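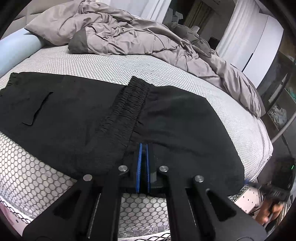
Entertainment Law and Industry News > Live Events
Thread: Pratetti cancellation suit against Zirkora — notice to ticket holders

row_j_docket
Moderator
Posted 2026-02-17

Members are advised that an amended complaint has been filed in the matter of the canceled Pratetti concert at the Dremport Amphitheater. The defendants are Zirkora, which promoted and ticketed the event, and the touring company that handles business for Pratetti. The plaintiffs are represented by the Nikolaidis firm.

According to the complaint, the October concert was called off 40 minutes after the doors opened. The plaintiffs state that 1,763 tickets had been scanned by that time. Zirkora refunded the face value of each ticket and kept the service fees, the parking charges and the price of the "early entry" upgrade. The suit seeks the return of those amounts, along with damages under the state consumer protection law.

Please keep discussion to the filing and to matters of public record. Posts about the health or private life of any member of the band will be removed, as they were in the October thread.

balcony_left
Member

Thank you for posting this. May I ask whether the complaint explains why the band's company was added? The original filing named only Zirkora, and I had understood that the band was regarded as another injured party.

row_j_docket
Moderator

It does. The amended version claims that the touring company knew by early afternoon that the performance was in doubt and agreed with Zirkora to open the doors in any case. Zirkora denies this. The touring company has not yet answered. Its response is due within 60 days of service, under an extension both sides accepted.

settlement_watcher
Member

I would urge some caution here. Adding a second defendant at this stage is common practice and says little about the strength of the claim. The Nikolaidis firm may simply wish to have every insurer at the table before talks begin.

It should also be noted that the terms of sale on Zirkora's site say that service fees are not refundable "under any circumstances." Buyers accepted those terms at checkout. I do not find the policy generous, but a policy can be ungenerous and still be enforceable.

upper_tier_216
Member

I must disagree with the previous post. I was seated in section 216 and I hold two tickets, two early entry upgrades and one parking pass. The early entry upgrade was sold as a separate product with its own confirmation email. It promised access to a sound check. There was no sound check. A service fee clause does not cover a product that was never delivered.

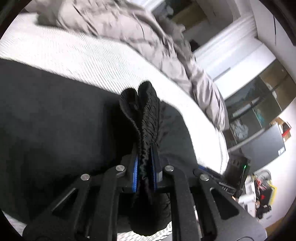

I wrote to Zirkora on three occasions to make that point. The first reply was a form letter. The second offered a credit toward a future event at the same venue, valid for one season. The third stated that my file had been closed. At no time did anyone address the upgrade itself, and my total loss, after the ticket refund, comes to roughly $200. I do not regard that as a small sum.

settlement_watcher
Member

Your point about the upgrade is well taken, and I accept that it is the stronger part of the case. My comment was directed at the service fees. I would still expect the court to treat the two separately, and I would expect the parking claim to fail entirely. The lot was open and vehicles were parked in it.

balcony_left
Member

With respect, a parking pass sold by the promoter for one event has no purpose without the event. I paid for mine through the same cart as the tickets. If Zirkora wished it to be treated as a separate transaction, it should have sold it that way.

houselights_up
Member

I have worked in box office administration for many years, though never for Zirkora or at Dremport. Some background may be useful.

When a performance is in doubt, the decision to open the doors is normally made by the promoter together with the building. The artist's side is informed and may object. There are sound safety reasons for opening on time, as a large crowd held outside a gate can become a serious problem. A decision to open is therefore weak evidence that anyone meant to mislead the public.

The fees are another matter. At the venues where I have been employed, fees were returned whenever the cancellation was ours. It was written into the contract with the ticketing vendor. In this case the promoter and the vendor are the same company — I would be interested to see how the venue agreement deals with that.

upper_tier_216
Member

I accept the safety argument for the gates. It does not explain why the merchandise stands and the bars were kept running until the announcement, or why upgrades were still being offered in the app while we stood in line.

houselights_up
Member

If upgrades were on sale in the app after the afternoon call described in the complaint, that would concern me as well. Do you have a record of the time of purchase?

upper_tier_216
Member

I do not. Mine were bought in advance. A person in the row ahead of me bought one at the gate, and I regret that I did not ask for contact details.

row_j_docket
Moderator

Any member who bought an upgrade on the day of the show should keep the confirmation email and the card statement. Please do not post order numbers or barcodes in this thread. Two have been removed already.

Questions about joining the case should go to the Nikolaidis firm directly. The class has not been certified, and the forum staff cannot say who will be included. The amended complaint has been added to the documents section, under Live Events.

settlement_watcher
Member

I have now read the document in full. Paragraph 31 refers to messages between Zirkora and the touring company, but none is attached. Until they are produced, I will hold to my view that the second defendant was added for leverage.

balcony_left
Member

They may be under seal. The exhibit list skips from D to F.

settlement_watcher
Member

I had missed that. I will check the docket for a sealing order and report back to the thread.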